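办公桌整理月小结:从桌面开始

一月的桌面整理已经做完,三楼和附楼的工位都走了一遍。这一期把大家交上来的做法归拢一下,也把几项还没有定下来的事情写清楚,方便二月接着做。

这次整理的起因很简单。年底盘点的时候,行政这边登记出452件没有归属的小物件,包括转接头、旧工牌套、说明书、钥匙扣、测试用的小方块和各种标签。东西都还能用,只是散在各张桌子上,要用的人找不到,不用的人也不敢扔。Kohei Murakami提议先不买新柜子,把桌面理顺了再看缺什么。于是有了这一个月的安排。

先说规则。每张桌子分成三块:手边区、屏幕区和背后区。手边区是坐下以后前臂能放到的范围,只留当天要用的东西。屏幕区是显示器和底座占的地方,底座前面不放纸。背后区指椅子后面的边桌和靠墙的位置,可以放私人物品,摆件、照片、杯子都行,不做统一要求。

手边区的问题最多,主要是书和资料。很多人习惯把手册摊开放在桌角,查完一页就留在那里,过几天上面又压了别的东西。这次的办法是,正在查的可以摊开,下班前合上,插一张书签,竖着放到屏幕旁边。打印的资料如果已经有电子版,看完就放进回收盒。附楼的同事反映,有些老手册只有纸本,经常几个人轮着看,放回书架反而麻烦。这类手册现在统一放在附楼入口的矮架上,借走时在本子上写名字和桌号。

屏幕区的情况好一些。两台显示器的桌子比较多,其中一台常年不开的也不少。这次没有要求撤掉,只请大家想一想还用不用。确定不用的,可以在底座上贴一张黄色便签,行政会在每月月底统一收走,擦干净以后放进Inthorpe仓库,别的部门要用可以直接来领。收走之前请自己把线拔好,电源线和信号线用扎带绑在一起,不要分开放,上次收回来的显示器有好几台配不齐线。

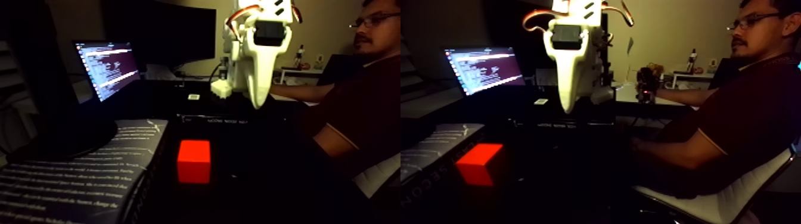
小物件的处理比预想的花时间。开始时打算按种类收,螺丝归螺丝,标签归标签,试了两天发现行不通,因为同一个项目要用的东西被拆到了不同的盒子里,取的时候要跑几个地方。后来改成按项目收。Tutis项目的放蓝盖盒子,Mizuno项目的放透明盒子,公用的放灰盒子,盒盖上写项目名和桌号。盒子就放在各组的柜子上层,不上锁。颜色只是为了远处好认,没有别的意思,盒子不够的时候混着用也可以,写清楚名字就行。

标签也做了调整。以前的标签有手写的,有打印的,贴的位置也不一样,有的贴在底面,要把东西翻过来才看得到。现在统一用白色小标签,贴不住的东西用细绳挂。标签上写两行,第一行写项目,第二行写放置的地方,不写日期。已经贴了旧标签、字还看得清的,不用换。

线的问题单独说一下。桌面以上的线尽量短,多出来的部分绕好,放到桌子后沿的线槽里。正在用的设备如果线需要留出活动的余量,不要为了好看把它扎死,接头附近至少留一个手掌的长度。线槽这次一共装了600米,三楼用得最多。有几张靠墙的桌子离插座面板太近,线槽装不进去,先用魔术贴固定,等春天做电路检修时一起处理。

桌面清洁方面,黑色台面和浅色台面用的布要分开。黑色台面容易留下纸屑和指印,用微湿的细布擦一遍,再用干布收一遍。浅色台面用普通抹布就可以。清洁剂放在茶水间水池下面的柜子里,用完请拧紧盖子。屏幕不要用这个清洁剂擦,屏幕布在前台领,每人一块。

灯光也有人提意见。喜欢暗一点的人不少,尤其是长时间看终端窗口的同事,觉得顶灯反光。但是找东西、读纸质资料的时候,光线又不够。目前的办法是顶灯维持各区自己商量的亮度,需要看纸的人领一盏夹式台灯。台灯还剩3盏,用完以后要等下一批采购,先领先用,离开座位时关掉。

椅子不在这次整理的范围里,不过收到了几条留言,顺便答复。扶手松动的,在报修本上登记,写明桌号,行政一周内会来看。想换椅子的,目前没有预算,可以先和同组的人对调,对调以后告诉前台一声,资产表上要改。椅子后面请留出一个人走过去的宽度,边桌不要往过道里推。

月底检查时,整体情况比年底好。多数桌子手边区只剩一两样东西,过道也宽了。没有做完的主要是共用桌,几个组轮流用,早上收好的东西到下午又换了样子。共用桌不适合按个人工位的办法来管,二月打算试一个简单的做法:每次用完,把自己项目的盒子带走,桌上只留公用设备和正在进行的那一份工作。如果东西第二天还要接着用,就在桌角放一张卡片,写上名字和预计结束的时间,别人看到卡片就不要移动。卡片已经印好,放在前台右手边的抽屉里。

没有人认领的物件会在Grostow会议室摆到二月底,摆放顺序和登记表一致。看到自己的东西请直接拿走,在表上划掉那一行。过期还没有认领的,能用的并入灰盒子,不能用的交给回收公司。说明书不会扔,会扫描以后存到共享文件夹的“手册”目录下,纸本留在附楼矮架上。

另外有同事问,能不能给桌面拍照存档,作为以后整理的参照。可以拍,自愿为主,照片交给各组组长,不往外发。拍之前请看一眼屏幕,把不方便公开的窗口收起来。

下一轮安排在二月,范围是柜子内部和茶水间的抽屉。做法和这次一样,先登记,再分区,最后贴标签。各组请在月初报一个联系人给前台,并把自己组柜子的钥匙编号一起交上来。对盒子颜色、标签格式或者台灯数量有意见的,写在前台的本子上,下一期一并答复。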